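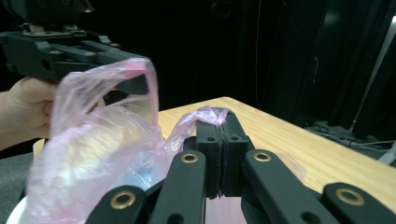

Budgeting for hand-held grippers: your questions

Do I need to buy them in pairs?
For bag work, yes. Opening, holding and tying a thin plastic bag takes 2 hands, and one gripper on its own will mostly chase the film across the table. Prukton sells singles, but the pair costs less per unit.

What should I put down for the first year?
Johannes Rampersad in our sales office quotes 1,966 pounds for a starter pair, with mounting plates and one spare set of finger pads. Put aside another 700 for a table, curtains and lighting if you have no room set up already.

Are finger pads included in the warranty?
No. Pads are treated as a wearing part. A replacement set is 46 pounds, and we suggest ordering it with the grippers – postage on small orders is poor value.

Which pads suit thin film?
Flat ones that meet along their full height. Ask for the plain block type when you order. Textured pads hold boxes well but can snag on carrier bags.
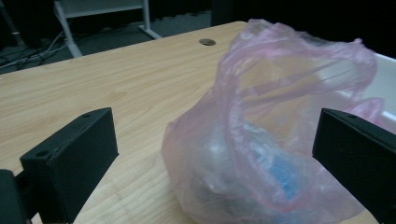

If your tasks mix bags with rigid containers, budget for both types and allow a few minutes between tasks to change them over.

How much table do I need?
Enough for the objects plus room for both arms to move freely. A plain wooden top is fine. Keep cables off the working side.

Can we try before ordering?
Yes. Chantelle Adams runs the loan scheme. The next free slots are in November, and the loan fee comes off your invoice if you buy.

Who do I ask about bulk orders?
Write to Eero Keskinen at Prukton with your quantities and delivery address.

Page last updated Apr 2, 2019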